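Parry: a recipe collection in plain text

G'day, and thanks for poking around in here. Parry is my attempt to get the family recipes out of three biscuit tins and one very greasy exercise book and into something you can search. It's a folder of text files with one index, so you don't need any special program to read it.

Last updated 01/08/2024. There are 377 recipes in it at the moment, and I still have most of a tin to go (the slices and the Christmas stuff, mainly).

What's in the folder

Each recipe gets its own file, named after whatever my nan called it, which is why you'll find "Yellow Pudding" and "Other Yellow Pudding". The index lists title, source, serves and a colour tag for the course. Sweet things are orange, soups are green, and anything that goes on the barbie is red. I picked the colours before I'd thought it through, so preserves ended up orange as well. Sorry about that!

Nurhan Sarıgül typed up the whole Turkish section from her mum's notes and did a much tidier job than I did. Her files start with "ns" and they're the ones to copy if you want to add your own.

Measurements

Everything is metric now. The old cards use ounces, teacups and, in one case, "a Serkier tin of milk", a brand I remember from the cupboard but can't find in any shop. I've guessed 8 tablespoons and the scones came out fine. An Australian tablespoon is 20 ml, so if you're cooking from overseas, use a bit more than your spoon holds.

About 70 of the recipes haven't been cooked by anyone since we typed them up. They have "untested: yes" on the second line. Please have a go at one and tell me how it went, even if it was a disaster.

I do the sorting at the table with the cards spread out everywhere, and I've settled on low plastic tubs over deep boxes, as you can flick through the cards without tipping them out.

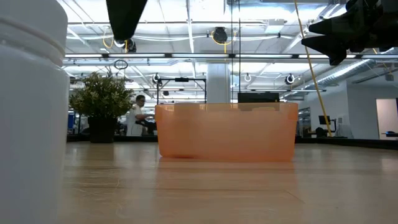 Known problems

The fractions went funny in the older files. If you see a question mark in front of "cup", it was probably a half, but check the scan before you bake. Fodenent Fruit Cake is in there twice with different oven temps, and I don't know which is right. Dad swears by the cooler one.

Oven temperatures are for a conventional oven unless the file says fan.

Adding a recipe

Copy the blank file, fill it in, and put who it came from on the source line. "Auntie" isn't enough, we've got heaps of them. Leave the spelling in the title as it was on the card, but fix it in the method so people can find things.

Using it

Cook from it, print it, give it to your neighbours. I'd just ask that you keep the source lines in. The Manero branch of the family want a printed copy by December, so if you've spotted a mistake, get it to me before then.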